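Vlasta Kos on moisture, gaps and the first year of a plank floor

Vlasta Kos has inspected wood floors for Nilent since leaving the installation side of the trade. Most of her work is in Virberg, where the housing is a mix of older buildings on raised joists and newer ones on concrete slab. We spoke on a Tuesday between site visits, mainly on why plank floors move and what owners can measure for themselves.

Kos starts with numbers and gets to the boards later. "I want the moisture content of the subfloor and the moisture content of the planks before anyone opens a nail gun," she said. "If the two are far apart, the floor will move until they agree. It does that on its own schedule."

The job she refers to most often is in Drirureck, a single level of 1364 square feet laid in two stages. The first stage covered 668 square feet and went in during September, with the windows open and no heating. The second was laid after the heating had been turned on. The boards came from the same delivery. By the end of winter the first stage showed gaps along most of its length and the second showed very few.

"The installer was blamed for the first half and praised for the second," Kos said. "It was the same crew and the same fastener spacing. The air was different." 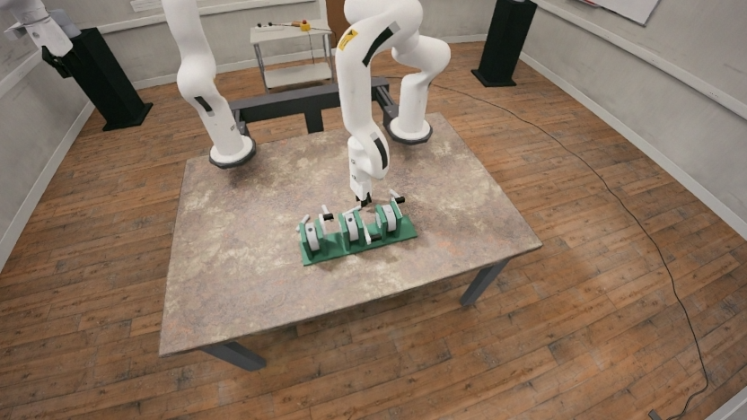 Gaps are easiest to judge across the full width of a floor. Kos lays a tape at right angles to the boards, wall to wall, and records each opening with a feeler gauge. Furniture complicates the reading. In a room like the one shown here, with a worktable standing in the middle of a wood-plank floor, she takes one line on either side of the table and a third underneath it. Legs are a separate matter. A narrow foot puts its load on one or two boards, and on a floating floor that can pin them in place while the neighbors shift. Her reports give the position of every leg that stays put all year.

She does not recommend filling seasonal gaps. Filler pushed into a winter gap gets squeezed when the boards swell, and it comes up as crumbs or as a hard ridge. Gaps that stay open through a humid summer can be filled, or closed with a glued sliver of matching wood if they are wide enough.

"People call in February and want it fixed by Friday," she said. "I ask them to buy a hygrometer and call me again in July."

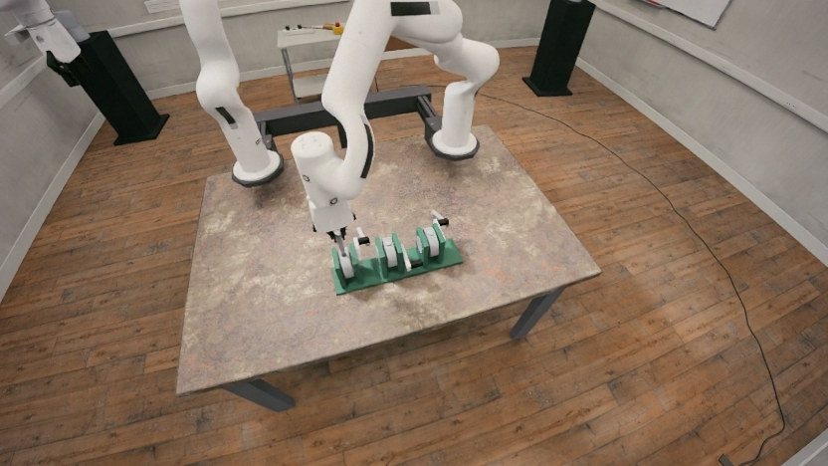 Cupping, where the edges of a board stand higher than its center, she treats as a moisture problem from below until it has been ruled out. At the Mladenović building, a former print shop converted to small offices, 82 boards had cupped along one wall. The tenants assumed a spill. Kos took pin-meter readings at two depths and found the lower face of the planks wetter than the upper face at every point. The source was a crawl space vent that had been blocked during painting.

The repair was slow. The vent was cleared, the floor was left alone, and readings were taken every 30 days. Kos argued against sanding during that period. Sanding a cupped board flat takes wood off the raised edges, and once the board dries out it is left with a crown down the middle.

"You get one or two full sandings out of a lot of these products," she said. "I don't like to see one spent on a problem that is still going on." 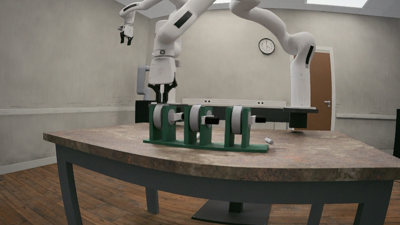

Curved laminate table with a green fixture near the center of the top.

On finishes she was brief. Oil is easier to repair in patches and needs more regular care. Film finishes last longer between coats but show a repair line. Neither stops moisture exchange – they only slow it down – and the underside of most planks is left bare or thinly sealed in any case.

She was more interested in expansion space. The gap at the wall is often checked in one room and assumed in the rest, and door frames and hearths are where it tends to be missing. A floor that touches at a single point can lift several feet away from it, and owners generally look for the cause where the lift is.

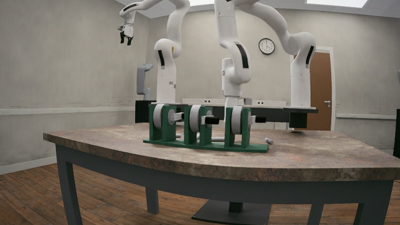

Asked what an owner should keep on file, Kos listed the delivery slip, the subfloor readings with their locations, the type of adhesive or fastener, and a humidity log for the first year. The log can be a sheet of paper on the inside of a closet door, with one reading in the morning and one in the evening, always from the same spot and away from vents.

"Most of the files I get have the color name and the invoice," she said. "I can see the color when I walk in."

She was due back at the Mladenović building that afternoon for the next set of readings. The wall boards had flattened on the previous visit, apart from a short run by the stairwell, and she planned to pull the baseboard there to check the clearance behind it.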